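Brallik (robot arm)

Brallik is a tabletop robot arm built for handling paper documents. It was designed by Shahzad Cheema and assembled at Venstead, a shared workshop in the town of Tustine. The arm takes loose sheets, booklets and thin books out of an upright file organizer and lays them on a flat surface beside it. Its plans and control software are known together as Dogar, a name also used for an earlier, unfinished version of the machine.

Background

Cheema began the project after moving a small bookkeeping business into his home. He wanted a machine that could bring him one folder's worth of papers at a time while he worked at a scanner. The first version used a suction cup. It could lift single sheets from a flat pile but had no way to deal with papers standing on edge, and it was taken apart for its motors.

Work on the present arm started in April, when Cheema joined Venstead and gained the use of its laser cutter and 3D printers. The workshop gave him a bench against a wall and a shelf for parts. Parts for the arm cost 651 dollars, most of it spent on the joint motors.

Design

The arm has six joints and a reach of 60 centimeters. The links are aluminum tube with printed brackets at each end. Power comes from a bench supply, and a small single-board computer runs the control program.

The gripper has two dark fingers with flat pads, driven by one motor through a pair of gears. Cheema tried narrow pads first, but they left creases in thin paper. The wider pads now in use spread the force over a larger area – at the cost of needing more room between the papers and the wall of the organizer. A small camera at the wrist looks down past the fingers, so the same view serves for finding the papers and for checking the grip.
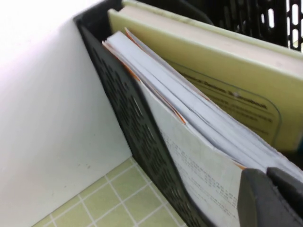

The Brallik gripper at the front of a bundle of papers in a perforated black organizer. A yellow-green book stands behind the bundle.

Mixed bundles are harder for the arm than single booklets. Sheets of different sizes and stiffness fan out at the top, and the camera can mistake the edge of an inner sheet for the front of the stack. Colored edges help the program tell one layer from the next, while a run of plain white pages is often read as a single object.

Operation

A pick begins with the arm holding still above the organizer while the camera takes 3 pictures. The program compares them, chooses an edge and lowers the fingers at a slant. Closing is done in small steps, and the motor current is read after each one. If the current rises too early, the fingers open and the arm backs away.

One full cycle takes 30 seconds. Most of that time goes to the slow lift, which Cheema lengthened after several booklets slid out of the pads on the way up.

Later changes

A second set of finger pads, cast in soft silicone, was made at Venstead but is not part of the standard build. The Dogar plans list them as an option, along with a longer forearm tube for deeper shelves. The longer tube needs a stronger shoulder motor and a heavier base plate.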